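A cozinha que também é casa de banho
Boletim da Nazari, novembro
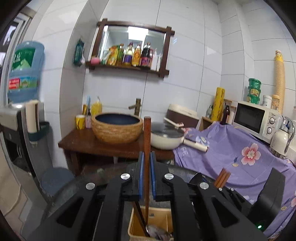 Pauzinhos no cesto, escovas de dentes no copo
Na casa da Corina Matei, o molho de soja mora na prateleira do espelho e a panela de arroz faz vizinhança com o lavatório. Lava-se a cara a um palmo da frigideira - com tampa, valha-nos isso. O micro-ondas ficou com o melhor lugar, sobre um pano lilás às flores. A Corina promete arrumar tudo em 2 horas. Os pauzinhos voltam ao cesto primeiro; o resto fica para dezembro.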